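How a Robot Arm Learns to Pick Things Up
by Aleksi Salminen

I build robots in a shared workshop in Kakstead. A shared workshop is a big room full of tools that lots of people use together, a bit like a library, only much louder and with more sawdust. My robot is one arm that's bolted to a bench. It has no legs and no face, and it can't talk, but it does have a name. I call it Ekusar.

Kids who visit always ask me the same thing: "Can it pick up my pencil?" Well, sometimes! Picking things up is much harder than it looks, and I want to tell you why.

Try this first. Put a small toy on the table, close your eyes, and grab it. Did you bump it? Did your fingers land a little to one side? You probably fixed the mistake so fast that you hardly noticed. Your skin felt the toy and told your brain, and your brain told your fingers to scoot over. My robot's gripper (that's the hand part) has no skin. It can't feel a thing. So it needs a really good way to see.

Ekusar sees with a little camera down by its wrist. Imagine having an eye on the inside of your arm, just above your palm! Wherever your hand went, your eye would go too. That's great for getting close to things, and it's also pretty confusing, because every time the arm moves, the whole view moves with it.

When you look at a table, you know right away what's a cup and what's a spoon. A camera doesn't know any of that. It just measures light and hands the computer a giant grid of tiny dots called pixels. Every pixel is a bunch of numbers that say how much red, green and blue there is. So before my robot can pick up anything, a computer program has to look through all those numbers and work out which ones belong to the thing we want.

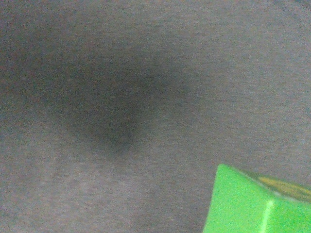
Color helps a lot. Gray is a wonderfully boring color for a computer, because the red, green and blue numbers come out nearly the same. Bright green is different. The green number is much bigger than the other two, so those pixels stick out like a frog in a snowbank. I wrote a rule that says, more or less, "Find the pixels that are very green and go there."

My first rule was worse. It said, "Find the pixels that are different from the ones next to them." Then the arm leaned over the cloth and made a shadow, and the program got very excited about the shadow. The gripper went down, closed on nothing, and came back up as if it had done a great job. It did that 46 times before I fixed the rule! A shadow makes gray into darker gray, but it's still gray, so now the program skips it.

There's another problem, and this one took me most of January. Sometimes only a corner of a thing shows at the edge of the camera's view. You can guess where the rest is, since you've seen plenty of blocks and boxes in your life. Ekusar only knows about the part it can see. If it reached for the middle of that part, it would grab the corner, and the block might go spinning away.

So I taught it to be patient. It works like this:

1. Look for the color.
2. If the color touches the edge of the view, slide the arm that way a little and look again.
3. When the whole thing fits in the view, find its middle.
4. Go down slowly, open the gripper, and close it.

My friends at the Narow workshop say it looks like a chicken hunting for corn – move, stop, look, move, stop, look. They're right. It takes some 10 seconds to find a block that you could grab in one.

Want to be the robot? You'll need a friend, a cardboard tube, and a few toys on the floor. Close one eye and look through the tube with the other, with your nose pointing down. Now try to find a toy and pick it up while seeing only what's in the tube. Your friend can move the toys around between turns. Go slowly and keep away from stairs and furniture, please!

My next job is teaching Ekusar to turn its wrist so it can line up with things that are sitting crooked. I've been working on it for three weeks, and so far it turns the wrong way about half the time. I think I've got a minus sign in the wrong place somewhere, so that's where I'm going to look tonight.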